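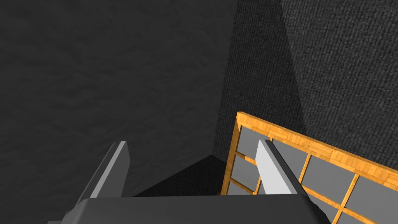
Section 5. Checks before running a program in simulation

Every program written for the Tistirel gripper must pass a simulated run before it is loaded on the real arm. This section covers the set-up of that run. It applies to all users, including those who have only changed a speed or a waypoint in a program that was approved earlier.

Before you begin

You need a Wekia account with editor rights and the current gripper model. Models older than build 2625 do not include finger contact and must not be used for sign-off.

5.1 Load the room

1. Open Wekia and choose File > Open Room.
2. Select the room that matches your work cell. If none matches, use Rurnlow, the general furnished room.
3. Wait until the status bar reads Ready. Large rooms can take more than 10 minutes the first time.
4. Check that every solid object has a collision shape. Go to View > Collision and look for items marked in red.

Note: Surface textures have no effect on contact. A floor that looks like carpet behaves like a bare floor unless friction has been set for it under Materials.

5.2 Set the wrist view

1. Select Camera > Wrist.
2. Open the fingers fully with nothing between them.
3. Confirm that both fingertips are in view. If one is missing, reset the mount offset to the factory value.
4. Close the fingers and open them again. They should move evenly - if one lags, reload the model.

Caution: Do not correct a poor view by moving the camera in the program. The offset is copied to the real arm, where the bracket is fixed.

5.3 Set limits

1. Enter the speed limit for your cell from the label on the cell door.
2. Draw a keep-out zone around each piece of furniture and each wall the arm could reach.
3. Turn on Stop on Contact. Leave it on for the whole run.
4. Press the on-screen stop once while the arm is moving and check that the log shows code 3805.

Caution: The on-screen stop has no connection to the real arm. Anyone working at the cell must know where the physical stop button is and must test it at the start of each shift.

5.4 Run and record

1. Run the program from start to finish at normal speed. Partial runs do not count.
2. If the arm enters a keep-out zone, fix the path and start over. Do not shrink the zone to get a pass.
3. Save the log under the program name with your initials.
4. Send the log to a reviewer. The author of a program may not review it.

Reviewers for this site are Dong-hyun Joo (cells) and Dong-hyun Pyo (programs). Please write out the full name on the form - logs addressed to "Dong-hyun" have gone to the wrong desk.

Note: Approval ends when the gripper model, the room or the program changes. The Na import tool changes the file date even when the contents are the same, so a program brought in that way needs a new run.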